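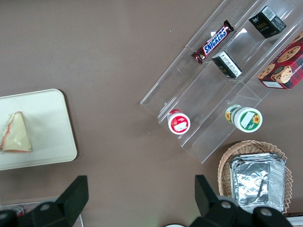
Section 4 – Setting up the beam rig for the bending demo

Read all of it before you start. Most of the broken dial gauges in the Losley lab got broken at step 6.

You need: the Andreadis bench rig, 2 knife-edge supports, the steel strip, hanger and masses, dial gauge, steel rule, a clamp. Masses are in the grey drawer. Put them back in order please.

1. Clamp the rig base to the bench. Both ends. Finger tight isnt enough.

2. Level it. Spirit bubble on the top rail, then turn the feet. Check again crosswise.

3. Slide the knife edges to the marks you want. First run is always 254 mm either side of centre. Lock both thumbscrews.

4. Lay the strip across, stamped side up. It should sit flat on both edges with no rocking. If it rocks, go back to step 2 – or swap the strip, a few are bent.

Note: measure the width and thickness yourself. Three spots, take the mean. Thickness gets cubed in the second moment of area, so a sloppy reading there wrecks everything after it.

5. Hang the empty hanger at midspan. Centre it with the rule, not by eye.

6. Bring the dial gauge down slowly until the plunger just touches, then a bit more so it's preloaded. Zero the bezel.

CAUTION: never load the strip with the gauge locked at the bottom of its travel. The plunger jams and the gauge goes back to Fulton for repair.

7. Add masses one at a time. Wait for the needle to settle. Tap the rail lightly, read, write it down. Stop at 2000 g, no matter what the old sheet says.

8. Unload in the same steps and read again. The two sets of readings should agree closely. If they don't, something slipped – usually a thumbscrew.

CAUTION: keep feet clear from under the hanger. Closed shoes only.

9. Plot load against deflection. Straight line through the origin, or near enough. Get the slope, then work back to E with the midspan formula on page 11.

Note: g is in the formula. Grams to kilograms, then to newtons. Every year half teh class forgets.

Units with the Stalirthorpe digital gauge – press zero after preload, not before. Everything else is the same.

Faults and missing parts to Mehwish Chaudhry, tag on the rig with your bench number.

Sheet revised 29 June 2022. Bin older copies.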